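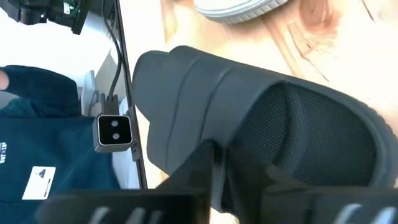 Month two of the Prirura arm build at the Batden shared workshop. I still don't trust it. The kit page said 8 hours to assemble. We're at 33.

Grip on soft stuff is the part I'd argue with. The demo clips all use hard plastic blocks. Wonder why.
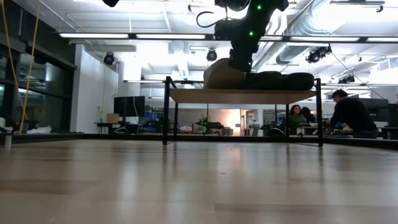
Does more squeeze fix it?
Only up to a point. Past that, soft things just fold and slide out sideways.

Next job is cable routing. Two zip ties per joint, says the manual. I'll believe it after 20 full swings.
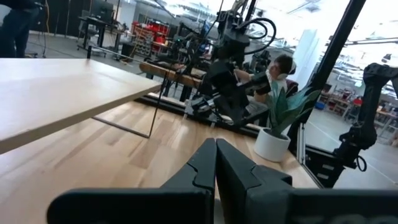

Would I buy the kit again?
Not at full price. Ask me in July.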